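Home History Towns People Archive Contact

Print this page | E-mail to a friend

Walking the mill rows of Fover

Obsa Gebreyes starts talking before we are out of the car. She has spent 20 years learning the company houses of Fover, the ones the Ninine paper mill put up for its workers on the hill above the river, and she wants me to look at the porches first.

"See how the steps all come off the left side? Then you get to Cutter Row and they flip. Different builder! I was so happy when I found that out, I called my sister."

Fover has 1,436 residents now. The mill alone had more people than that on its day shift, and the whistle, Gebreyes says, could be heard two towns over. She grew up on Cutter Row, in a house her father bought from the company when it sold off the rentals. He worked the Number 3 machine until it shut down.

"He never said he made paper. He said he was 'on Three.' Everybody's dad was on something."

Her map of the rows began as a list on the back of a feed store calendar. It now covers 200 houses, with the names of the families who lived in them and, wherever she can get it, the job each person held. April is her best month for it, when people are out in their yards and happy to lean on a fence and talk. One man on Bleach Street kept her there until dark, and she went back the next morning for more.

What I loved most was the payroll ledger. It came out of the old Fledix Building when the roof was being fixed, water-stained but readable, and she can turn straight to the page she wants. Rag sorters were mostly women, paid by weight. One of them signed with a tiny drawing of a bird every single week.

"I still don't know who she was. There's just a payroll number, 1473, and the bird. I've asked all over town."

Would she ever call the map finished? She laughs and points up the hill. There are four streets behind the church she hasn't even started.
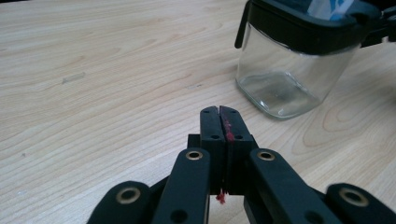

Mokgethi wrote in to say that the steps on Bleach Street came off the right side too, at least on the uphill end, and that the rag room women had their own gate, down by the rail spur, which ought to go on the map.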